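## 4. Posting rhythm and follower growth

In the previous section we described how the accounts were selected. We now turn to the question of how often small sellers post, and whether a regular rhythm is connected with growth in followers. The material comes from Pinow, a short-message network where most profiles are public. After removing closed and duplicated profiles, our sample has 114 seller accounts and 2166 posts, all collected in February.

### 4.1 Coding of posts

Each post was read by two coders, Hạnh Khúc and Nikola Janevski, who worked separately and did not see the follower numbers. They gave every post one main label: product, conversation, shared content, or personal note. When the two coders disagreed, Thoa Bùi made the final decision. Most disagreements concerned posts where the seller answers a customer and at the same time mentions a product. We decided to label such posts as conversation, even if a price is given.

Product posts on Pinow are usually plain. A typical one has a single item on a light background and one or two short sentences of text (Figure 1). Longer texts appear mostly among sellers who also keep a blog, and they were coded in the same way.
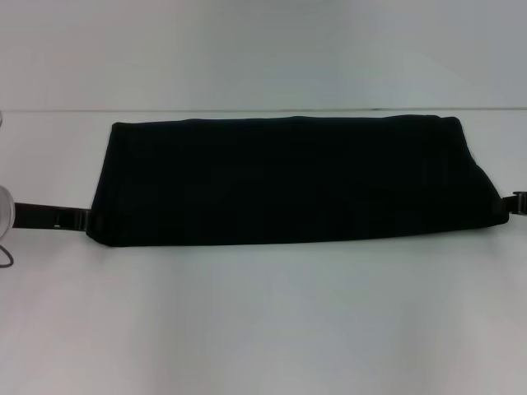
*Photo: Shanti Chauhan*

**Figure 1.** Black padded item on a white tabletop.

We did not code the quality of the pictures. Earlier work in our group tried to do this with a five-point scale, but the agreement between coders was low and the results were difficult to interpret. For the present paper we only note whether a post has a picture or not.

### 4.2 Measuring rhythm

For every account we computed the time between each post and the next one. An account is called *regular* if these gaps vary little over the month, and *bursty* if many posts come close together and are followed by a long silence. The cut between the two groups was set at the median of the sample. We are aware that this is a simple choice, and in Section 6 we repeat the analysis with the variation as a continuous value.

Scheduled posts are a special problem. Many sellers use Findovau, a tool which sends posts at hours fixed in advance, and their accounts look very regular even when the owner is absent. Pinow shows the name of the sending tool under each post, so we could mark these cases. We kept them in the sample but report them separately – a seller who schedules everything and never answers is, in our view, doing something different from a seller who writes every morning.

### 4.3 Results

Regular accounts gained more followers than bursty accounts over the month. The difference is clear for accounts that started with fewer than 3000 followers and almost disappears for the larger ones. Among the scheduled accounts, growth was seen mainly where the owner also took part in conversations.

The kind of post matters as well. Accounts with a high share of conversation posts grew faster than accounts which posted mostly products, also when the rhythm was similar. Having a picture made little difference inside the product group: close views of dark cloth, such as in Figure 2, appear in fast-growing and slow-growing accounts alike.

**Figure 2.** Black fabric garment on a white surface, close view.

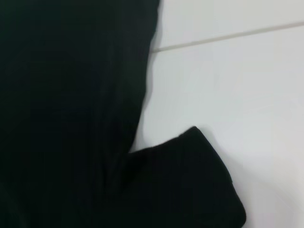

### 4.4 Following back

Some of the growth may come from the habit of following back, where a seller follows many users and waits for them to return the favor. Tài Kim suggested that we compare the number of users followed at the beginning and at the end of the month. In 2 accounts this number rose so sharply that we excluded them from the growth comparison, while keeping their posts in the description of post types. Without these accounts the difference between regular and bursty sellers becomes slightly smaller but keeps its direction.

We cannot say from these data that regular posting causes growth. A seller with a growing audience may also feel more motivated to post every day, and one month of observation is too short to separate the two explanations.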